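살림 메모: 액세서리 정리, 기계한테 맡길 수 있을까

집안일 로봇 영상을 보면 늘 수건을 개거나 컵을 옮긴다. 수건은 떨어뜨려도 수건이다. 나는 그런 영상을 볼 때마다 옥팔찌를 한번 정리해 보라고 하고 싶다. 사슬은 엉키고 구슬 팔찌는 늘어지고 옥은 부딪히면 금이 간다. 서랍 한 칸 분량이라도 사람 손으로 하면 은근히 시간이 걸리는 일이다.

그래서 이번 달 정리 요령은 기계가 아직 못 한다고 보는 부분을 중심으로 적는다. 먼저 상자. 보석함을 새로 살 필요 없이 얕고 네모난 흰 종이 상자면 된다. 팔찌처럼 큰 고리를 먼저 눕히고, 작은 것은 고리 안쪽 빈자리에 넣는다. 구슬 팔찌를 옥팔찌 위에 걸쳐 두면 꺼낼 때 같이 딸려 나오니 마지막에 따로 자리를 잡아 준다.
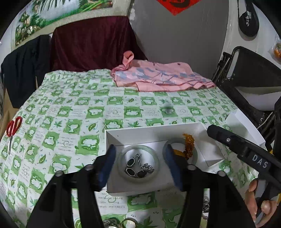
메르시 시미유 님은 생각이 다르다고 댓글을 남겼다. 집게 손가락에 푹신한 패드만 제대로 붙이면 팔찌 정도는 지금도 집을 수 있고, 문제는 집는 힘보다 어디부터 집을지 정하는 순서라는 것이다. 사람도 처음엔 엉킨 목걸이를 더 엉키게 만들지 않느냐고도 했다.

순서 이야기는 맞는 말이다. 그런데 내가 의심하는 것도 바로 그 순서다. 엉킨 사슬을 풀 때 나는 눈보다 손끝을 믿는다. 살짝 당겨 보고, 뻑뻑하면 놓고, 다른 쪽을 흔들어 본다. 작년 7월에 린넨 행사장에서 본 '릴루라' 시연기는 굵은 고리 하나를 들어 옆 접시에 놓는 데까지는 잘했다. 가는 사슬이 나오자 담당자가 웃으면서 접시를 치웠다. 그 뒤로 나아졌을 수도 있지만 나는 아직 못 봤다.

요령을 마저 적는다.

칸막이가 있는 휴대폰 상자를 버리지 말 것. 안쪽 틀이 빠지는 제품이면 빼고, 두 칸으로 나뉜 것은 그대로 쓴다. 한쪽에는 은 종류와 사슬, 다른 쪽에는 구슬과 펜던트를 둔다. 옥팔찌는 칸마다 하나씩 넣어야 서로 부딪히지 않는다.

사슬은 잠금 고리를 채운 다음 넣는다. 열린 채로 넣으면 다음에 열었을 때 반드시 뭉쳐 있다. 이미 뭉쳤으면 평평한 천 위에 펼쳐 놓고 바늘 두 개로 가운데부터 벌린다. 물이나 기름부터 바르는 분이 있는데 은에는 권하지 않는다.

필리그리처럼 구멍이 많은 반지는 세워 두면 무늬에 사슬이 걸린다. 작은 천 조각으로 한 번 싸서 넣는 편이 낫다. 가위는 상자 옆에 두더라도 날을 닫아 놓는다.
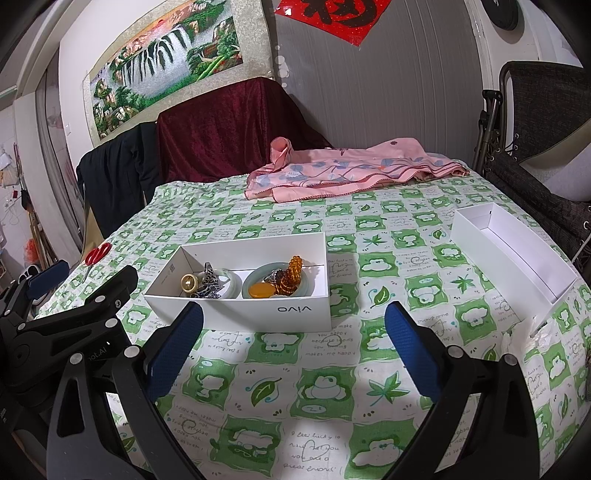

바닥에 천을 까는 것도 잊지 말자. 맨 상판에서 하면 작은 구슬이 굴러가서 하루가 다 간다. 다만 무늬가 복잡한 천은 작은 은붙이가 잘 안 보이니, 눈이 침침한 분은 단색 수건을 한 장 덧까는 게 좋다. 기계도 이 점에서는 나와 사정이 비슷하지 않을까 싶다. 초록 잎과 글씨가 잔뜩 찍힌 천 위에서 은반지를 찾아내는 일이 쉬울 리 없다.

'코숨덴' 쪽에서는 5년이면 서랍 정리까지 된다고 한다. 설거지도 그렇게 들었고 빨래 개기도 그렇게 들었다. 된다면 살 생각은 있다. 그래도 어머니께 받은 옥팔찌는 한동안 내 손으로 넣을 것이다.

다음 글은 은 닦는 천 고르는 법. 치약으로 닦아도 되냐는 질문이 많아서 그것부터 쓰겠다.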